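The Breakfast at Fivgate

Mudassar Sethi had been awake since the ferry horn, and he was already in love with the kitchen. Two months of canned soup on the boat, and now a real table! He rolled up his sleeves and went through the bag from the Floltine market all over again, just for the pleasure of it.

"You bought lemons," said his sister from the doorway. "What are the lemons for?"

"Everything," he said. "Fish. Tea. I don't know yet — smell them!"

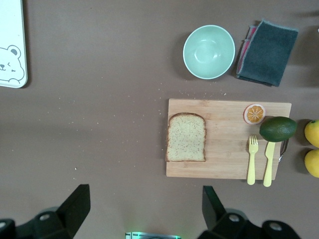

Bread, half an orange and an avocado on the board, with the green bowl waiting.

She took the chair by the window and watched him hunt for salt. He talked the whole time, about the old baker on Yook Street who had given him the end of a loaf, about the oranges, which were so sweet this year that kids were eating them on the church steps.

"You're staying, then," she said.

He found the salt behind the teapot and held it up like a trophy.

"I'm having breakfast," he said. "Then I'm having lunch. Ask me again after supper — and pass me that bowl, would you?"

She got up and passed it to him.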